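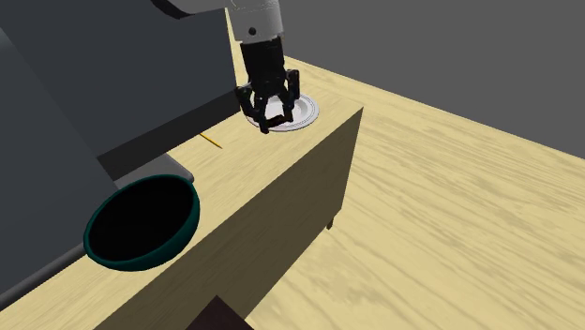 Figure 4. The simulated counter task, with the gripper lowered over the plate. The bowl and the yellow stick are the other loose items on the counter top.

5.2 Failure analysis: closing on the plate

The policy described in Section 4 was run for 988 episodes in the simulated kitchen, all with the same counter layout but with the start position of the plate varied. Most failed episodes ended in ways we had expected from earlier work, such as a missed approach or a time-out while the arm was still moving. This section deals with a less familiar fault, which we call a pinned grasp. It matters more than its share of the failures would suggest, as it is the one most likely to damage a real arm.

In a pinned grasp the gripper comes down over the plate with one finger on either side, as in Figure 4, and keeps descending after the fingertips have met the counter. The controller reads the remaining height error as a reason to push harder. The fingers then begin to close while loaded against the surface. In simulation this shows up as a sharp rise in the reported wrist force, followed by one of two outcomes. Either the plate is shot sideways, or the fingertips sink slightly into the counter mesh and the solver pushes the whole arm back upwards in a single step.

We found 13 pinned grasps by searching the logs for any step where the vertical wrist force went above 200 N. Each one was then replayed and checked by hand. All of them involved the plate. The bowl never produced the fault, and we put this down to its depth: the policy takes hold of the bowl by its wall, well clear of the counter top, so an error in height costs very little. The plate is shallow and its rim is thin. To get the fingertips beneath the rim the gripper has to work very close to the surface, and there is almost no room for a height error in either direction.

Cause of the height error

Our first guess was poor calibration between the simulated camera and the arm base. Jérémie Vidal re-ran the failed episodes with the true object positions given directly to the policy, and the fault remained in all but 2 of them. Calibration was therefore not the main cause.

The logs pointed to the target height instead. The policy outputs a change in gripper position at each step, and these changes are added to the last commanded position, not to the position the arm has reached. When the fingertips touch the counter the arm stops, but the command does not. Each further downward step is added to a target that is already below the surface. By the time the policy decides to close, the target may be well inside the counter block. Closing changes the finger geometry and for a moment releases some of the load, so the arm drops or jumps depending on which finger slips first.

This also explains why the fault was absent from our training data. The demonstrations were gathered in the Rendlow simulator with an operator in the loop, and the operator interface there resets the target to the measured position whenever contact is made. The Pacheco controller, which we used for evaluation, has no such reset. The difference is recorded in the release notes of both packages but we had not taken it into account. Policies trained under one convention and run under the other will work normally in free space and go wrong only on contact.

Position on the counter

Pinned grasps were more common when the plate lay near the far edge of the counter top. Here the arm is working further out and the fingers take longer to settle over the plate, so more downward steps pile up before closing begins. We also looked at whether the large grey structure beside the arm played any part. The upper link can come near it during some approaches, but no contact with it was logged in any of the failed episodes.

The yellow stick had a small indirect effect. In one replay the plate was shot sideways into the stick, and the episode was scored as a disturbance of a second object. The scoring script gave this as the only reason for failure – the force peak several steps earlier was not reported at all. We have since changed the script so that the first abnormal event is kept.

Changes made

Three changes were made before the hardware trials at Flusham in February. The commanded position is now tied to the measured position, with a small limit on how far the two may differ. A downward move is stopped once the wrist force passes a set threshold, and the policy may then only close, hold or rise. Lastly, any episode that crosses the threshold is ended and marked as unsafe, even if the plate is later lifted correctly.

With these changes the failed start positions were run again and no pinned grasp was seen. Some of the episodes still failed, mostly because the fingers closed a little too high and passed over the rim. We regard this as an acceptable exchange. A missed plate can be tried again, whereas the same load on the Suritz arm used at Flusham would be above the rated limit of its wrist sensor.

The simulated forces should be read with care. Contact between thin, stiff bodies is handled poorly by the solver, and the size of the peak changed when we altered the time step. The order of events did not change, and the diagnosis above relies on that order alone.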